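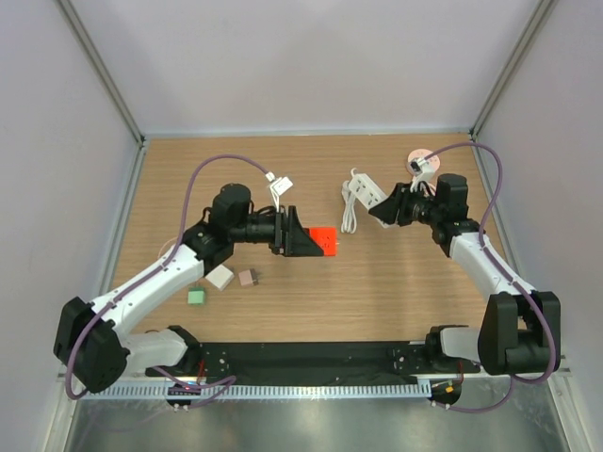 Oil finish on a butcher block top still tacky after 13 days

Asked by Kilian Zürcher in Home Repair, Wood and Finishes
Posted 13th June

I put a beech butcher block counter in our utility room and finished it with Hauser hard oil. Three coats, wiped on with a rag, left overnight between coats. The first two seemed fine. The third one never dried properly. It has been 13 days and if I lean on it my forearm sticks a little. Dust settles on it and won't wipe off.

I sanded with 120 and then 400 before the first coat, nothing in between. The room has no window but the door is usually open. I didn't wipe off much of the last coat because I wanted more of a shine.

Do I wait longer or sand the whole thing back? I'd like to avoid sanding because the sink is already in.

3 answers

Nerea Ibarra
Marked as helpful by the person asking

The third coat is too thick. Oil cures by taking in air, and when there is a layer sitting on the surface it skins over and the part underneath stays soft. Waiting might fix it eventually but you'll have dust stuck in it by then.

Try this before you sand. Get a white nylon pad and some mineral spirits. Wet the pad, rub a section as long as your arm, and wipe it off with a clean cotton rag while it is still wet. Change rags often. You'll feel the drag go away. Do the whole top, then leave it alone for two days with a fan running across it, not pointed straight down.

If it feels dry after that, put on one very thin coat. Give it 15 minutes, then wipe until the rag comes away almost clean. You won't get much shine from this type of oil however many coats you use.

Also 400 is too fine for the first coat. It closes the wood up and less oil soaks in. I stop at 180 on beech.

Lay the used rags out flat outside until they are stiff. Don't put them balled up in the trash, they can catch fire.

Brarnley

Same thing happened with my desk last November. I just left it and it was dry in 5 weeks. Cold room though.

Zollaver

I'd sand it off and use polyurethane. Oil is a lot of upkeep next to a sink.

Comment from Kilian Zürcher: Did the mineral spirits yesterday. Took most of the rags I had. It's already a lot less sticky except right behind the faucet where I can't get the pad in. Will try an old toothbrush there.

Comment from Nerea Ibarra: Toothbrush is fine. Go easy near the sealant.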